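Tokaswood word list, read me first

G'day, and thanks for grabbing this. It's a plain text list of 201 household words and sayings I've collected from families in and near Rorham, mostly kitchen talk, with a few from the shed and the back verandah. I started it because my nan called the tea towel a "wiper" and my husband's lot had never heard of it!

What's in the folder

words.txt has one entry per line: the word, what it means, who says it (grandparent, parent or kid) and the town. Tabs between the columns, please, no commas, as half the meanings have commas in them. sayings.txt is the same idea but longer, and a bit messier. I've kept people's own spelling wherever they wrote a word down for me, so you'll find "brekky" and "brekkie" both in there and I'm not picking a favourite.

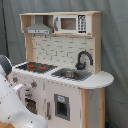 Page last changed: May 26, 2021

Kids' words are marked K. They're my favourite bit (long car trips bring out some beauties). Fatima Odukoya typed up most of the K entries, and Caradog Pumphrey went through the Karby ones and fixed my dodgy guesses at how they're said.

Known problems

The town column is blank for 6 entries where I lost my notes. A few words are probably just one family's joke, and I've left them in with a question mark. Nothing in here is a proper survey, so please don't go drawing maps from it.

Using it

Go for your life. Schools, quilts, crosswords, whatever you like, just mention the Tokaswood list somewhere. If your mob has a word I've missed, send it through with the town and I'll add it in September when I do the next tidy-up.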